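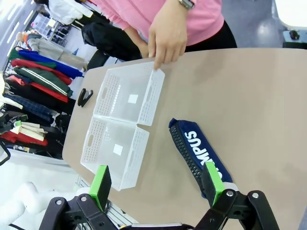

Filed under: Robot Club, Grumbling

My daughter joined the robotics club in October and I signed up as a parent helper, mostly so I could find out what we were paying for. I have now sat through enough sessions to have opinions, and my sister says if I am going to repeat them at dinner I may as well put them on the blog.

The project this term is desk tidying. There's an arm with a two-finger gripper, green pads on the fingers, and a table with two plastic baskets, a stapler and a pencil case. The kids are supposed to get the arm to put the desk things into the baskets. When it works you get a small cheer and somebody's parent films it.

My problem is with the word "works."

Siobhán Horgan runs the club and she is good at it, I want to say that up front. She told us at the first meeting that the team would collect 200 practice runs, with a kid steering the arm by hand each time, and then the arm would learn to do the job from those. Fine. I asked what happens if you turn the pencil case around. She said that was a great question. I have been in enough meetings in my life to know what that means.

So I asked the kids. Bo-ram Moon, who is fourteen and will be running something large one day, told me they'd tried it with the case pointing a different way and the arm closed its fingers on air and then carefully delivered the air to a basket. She thought this was very funny. She had also written it down, with the time and which basket, and that impressed me more than anything the arm has done so far.

The showcase video left that part out. The video was three clean pickups set to music, and the caption said our students are "teaching robots to think." They are not. They are teaching one arm to copy a motion at one table, and if you shift the baskets over by the width of your hand you may be starting again. I said so in the parent group chat. I got one thumbs up and a long silence.

The stapler is a whole other argument. It's small and the body is curved, and the green pads slide off it if you come in at a bad angle. Two of the boys wanted to swap it for something easier before the Tratberg meet. Siobhán said no, the stapler stays, and for once she and I were on the same side. If you get to pick the objects after you see which ones you can lift, what exactly did you measure?

Tratberg is a regional thing. Each team gets 20 tries and you're scored on how many objects end up in a basket. I read the rules, all of them, and there is nothing in there about moving the objects between tries. You could win with a very expensive wind-up toy. I emailed the organizers to ask and got a reply thanking me for my interest in STEM.

Meanwhile the fee is $50 a month, plus $48 for the "materials kit," which was a binder, a lanyard and a T-shirt in the wrong size. I still have not had a straight answer on the binder.

Now the other side, to be fair. My kid, who could not be talked into a math worksheet at gunpoint last year, spent a whole evening making a table of every miss, sorted by what the fingers touched first. She asked me what a percentage was "for real this time." She argued with Bo-ram over whether a dropped stapler that bounces into the basket should count. (It should not. Bo-ram agrees with me.) I don't think the arm taught her any of that, but she did it, and she did it at that table.

I told Siobhán I'd pay for next term if they put the misses in the next video. She said she'd think about it. I've paid for next term anyway, and I'm bringing my own stapler.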